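Test kitchen notebook, July

Sauce base for the Lavoie menu, continued

Started at 3 in the afternoon, after the lunch service was cleaned. The stock from yesterday was in the walk-in, covered. I took off the fat and kept it in a small tub for the roux. Taste is good but a little flat, the shells were maybe toasted too short.

Roux: equal weight of fat and flour, in the heavy pot from Omov. I stayed with the wooden spoon and did not use the whisk this time. The color went to peanut butter quite fast and then very slowly to brick. I stopped at brick. Last time we went darker and the sauce lost its body, it ran off the rice like soup. To colleagues: please write down the color where you stop, in any words you like. "Dark" is not enough for me to repeat it.

Onion, celery and green pepper went in all together. In the old notes the onion goes first. I will try that next time to see if there is a difference in sweetness. Garlic at the end, as always.

Stock added in three parts, warm. The second part I put in too quickly and got small lumps, which went away with stirring. Then low heat, lid half open. I held the pot at a simmer and took a spoon every 15 minutes. The floury taste was gone at the third spoon. Salt only after this.

Problem with the Dumus thermometer: it shows 118 F in the holding bath and the old glass one shows clearly more. I do not trust the Dumus until it is checked in ice water. Please do not use it for chicken or for anything we serve. I put tape on it.

Tasting with the line cooks before dinner. Comments were: more acid, less thyme, keep the heat where it is. One person wanted smoked sausage in it. I am against, the sausage takes over the shrimp, but we can make a small pot and compare.

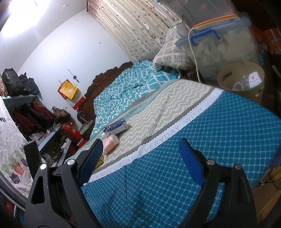
For acid I have two ideas. First is a spoon of the pickle liquid from the Illik jar, second is plain lemon at the plate. The pickle liquid is cheaper and the cooks have it already at the station, but it brings sugar too. I will make both from the same batch, so the roux is not a question.

Cost is still open. The owner gave 3,000 dollars for all the testing of this menu and the shrimp eats most of it. For the next trials I will use only stock and rice, and add shrimp when the base is decided.

To do: toast shells longer, ice water test, order flour, label the fat tub (I forgot).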